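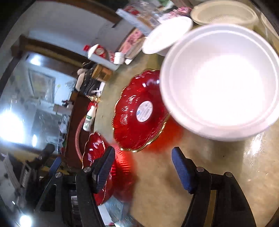

*Last updated March 4, 2026*

## Before you blame the policy: finding a slipping grip in table-clearing recordings

When our arm at Forkdale started dropping dishes, everybody wanted to retrain. I didn't believe it. The model had learned from 274 recordings made with hand-held grippers, and I wanted to know how many of those had a bad grip in them to begin with. The answer was 41, and no amount of training would have fixed that.

The Skekeo manual says the blue pads "hold most household items." I'd like to meet the person who tested that claim on glass with a gold rim. Do the checks below yourself, on the table you really use, mess and all.

### What you need

- The gripper, with the pads that were on it when the trouble started. Don't put new ones on yet.
- A lint-free cloth and a small screwdriver.
- A plastic bowl and one foam bowl. Leave glass plates for last.
- The recordings, with the jaw width log if you kept it.

### Steps

1. **Check the screws where the fingers meet the frame.** A finger that wobbles by hand will twist under a bowl. Snug them up, and write down which ones moved. We found two loose on the same finger, and the log had never shown a thing.

2. **Wipe both pads.** Oil from one dinner plate is enough to ruin a grip. If you can see a shine on the texture after wiping, the pad is worn and you can stop looking for a clever explanation.

3. **Grip a plastic bowl by the rim and tilt it.** Keep it low over the table. Watch the rim against the pads, and ignore the width number on the screen. The width can stay at the same value while the bowl rotates between the jaws. 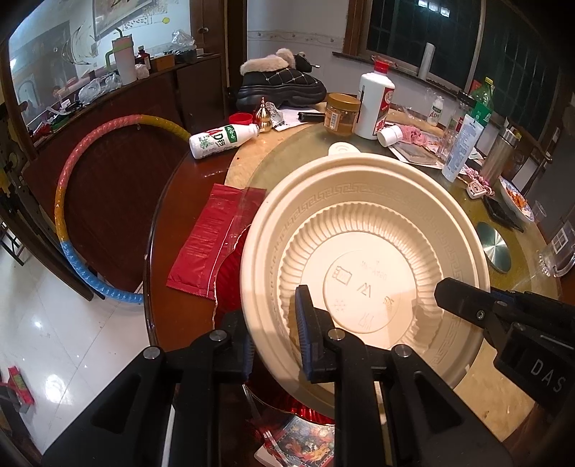
4. **Repeat the tilt 8 times.** One good lift proves nothing. Vendors love one good lift. If the bowl turns even once, count the gripper as failed and go back to step 1.

5. **Try the foam bowl.** Foam gives under the jaws, so a dent can pass for a firm hold. Close slowly and check for marks on the rim afterward.

6. **Go back through the recordings.** Play each one at half speed from the moment the jaws close. Pull any recording where the dish shifts after contact, including those where the person saved it with a quick turn of the wrist. Your arm will copy the turn without knowing what it was for.

7. **Only now, glass.** Put a folded towel under it, and wear eye protection. Scalloped edges give the pads very little flat surface. If it slips here after passing everything else, leave glass out of the task.

### About the Bassi slip detector

We ran the Bassi add-on with the threshold at 800, its default. It stayed quiet through most of the slips I could see by eye. Lowering the threshold made it complain about everything, including an empty jaw. Maybe it does better on cartons. I wouldn't use it as a safety stop near people, and I've told the Mondlow team the same.

### Still open

I don't know yet whether the pads wear faster on one finger. The October set went on clean and I'm keeping them in a bag for comparison.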